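**Is window film worth it for a bedroom with a full-height glass door?**

Posted by Lino Martinelli, 03/09/2023

Our bedroom has one tall pane facing the lawn, and by midafternoon in May the thermostat already said 92. A salesman from Clenov wants to put film on it and claims it blocks 72 percent of the heat. I have my doubts. Has anyone paid for this and measured before and after? The bed has to stay near the glass, so moving it is out.

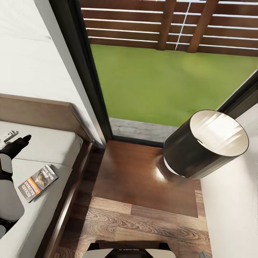

### Eyvindur Toft

Ask him 72 percent of what. Some of these numbers are for infrared only, and a good share of the heat arrives as visible light, which a clear film mostly lets through. The figure you want is the solar heat gain coefficient for film and glass together. If he can't give you that on paper, I wouldn't sign.

Also ask about double glazing. The wrong film can overheat a sealed unit and crack it, and some window warranties are void once film goes on.

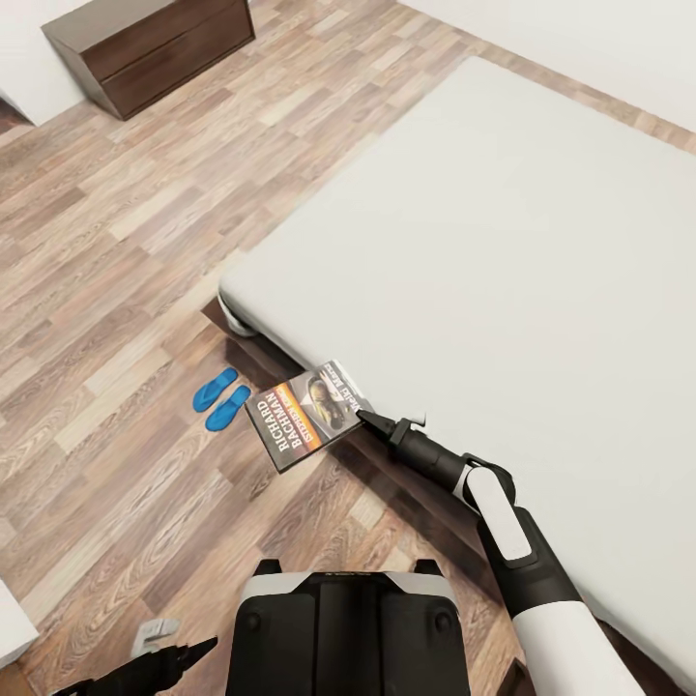
I'd try shade on the outside first. Once the sun is through the glass, a curtain only does so much – the heat is already in the room. I hung a cheap exterior screen and the bedroom dropped almost 2 degrees on a clear afternoon. Not a miracle, but I took it down in winter and wanted the sun back anyway.

### flalo_33

had film put on at our old place in Tristgate, looked nice, cant say it was cooler. just get a fan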